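4. Installing a Second Drive and Moving Your Data

This section covers fitting an additional SATA drive in a Bomia desktop case, connecting it, and copying an existing library to it with Flidia. Read the whole section before you open the case. If you are replacing the system drive, go to Section 5 instead.

4.1 Before you start

You need the following:

– a 3.5-inch or 2.5-inch SATA drive
– one SATA data cable
– a free SATA power connector on the power supply
– a Phillips screwdriver, size 2
– the mounting screws supplied with the drive or the case

Back up any files you can't replace. Flidia does not change the source drive during a copy, but a cable pulled loose at the wrong moment can damage the file system on either drive.

4.2 Opening the case

1. Shut down the computer from the operating system. Do not use sleep or hibernate.
2. Set the switch on the power supply to off and unplug the power cord.
3. Press and hold the power button for a few seconds, then wait 30 seconds.
4. Disconnect the monitor, keyboard, network cable and any USB devices.
5. Lay the case on its side on a firm, flat surface.
6. Remove the thumbscrews at the rear of the side panel. Slide the panel back and lift it off.

CAUTION: The cut edges inside the case can be sharp. Keep your fingers away from the underside of the drive cage.

CAUTION: Static electricity can damage the drive and the motherboard. Touch a bare metal part of the case before handling either one, and again each time you return to the work.

4.3 Mounting the drive

1. Choose a free bay. Leave an empty bay between two 3.5-inch drives if the cage has room.
2. Slide the drive in with the connectors facing the motherboard side.
3. Line up the holes in the drive with the slots in the cage.
4. Start all the screws by hand before tightening any of them. Do not overtighten.

Note: A 2.5-inch drive needs the Desmet adapter tray. Fasten the drive to the tray from below, then mount the tray as you would a 3.5-inch drive. The tray fits either way around, but the connectors are hard to reach if it is reversed.

4.4 Connecting the cables

1. Plug one end of the data cable into the drive. The connector is L-shaped and fits one way only.
2. Plug the other end into a free port on the motherboard. Port numbering is given in the motherboard manual.
3. Connect the SATA power plug. Push it straight in without rocking it.
4. Route the cables clear of the fans and check that none of them is pulled tight.

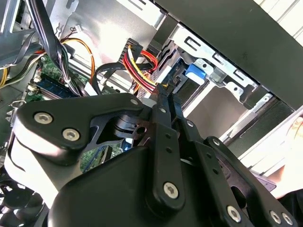

Text: Waltraud Eichhorn | Desktop Hardware Guides | Last revised: July

5. Replace the side panel, stand the case upright and reconnect the power cord and devices.
6. Turn on the computer and open the firmware setup screen. The new drive should be listed under Storage. If it is missing, see 4.6.

4.5 Copying the library with Flidia

1. Initialize the new drive as GPT and create a single partition. Select the drive by its model name – drive numbers can change after new hardware is added.
2. Start Flidia and choose File > Move Library.
3. Select the old location under Source and the new partition under Target.
4. Leave Verify After Copy turned on.
5. Click Start. Do not restart the computer until the status line reads Done.

Note: If Flidia stops with error 594, the target partition is too small. Cancel, enlarge the partition and begin again from step 2.

The Toner plug-in keeps its own path to the library. Open its settings after the move and enter the new location by hand.

4.6 If the drive is not found

– Reseat both ends of the data cable with the power off and the cord unplugged.
– Try another SATA port. On some boards, using the second M.2 slot disables one or more SATA ports.
– Try another power connector from the same power supply. Never use modular cables from a different supply, even if the plugs fit.
– Check that the port is enabled in the firmware.

A drive that clicks repeatedly at power-on should be disconnected and returned to the seller.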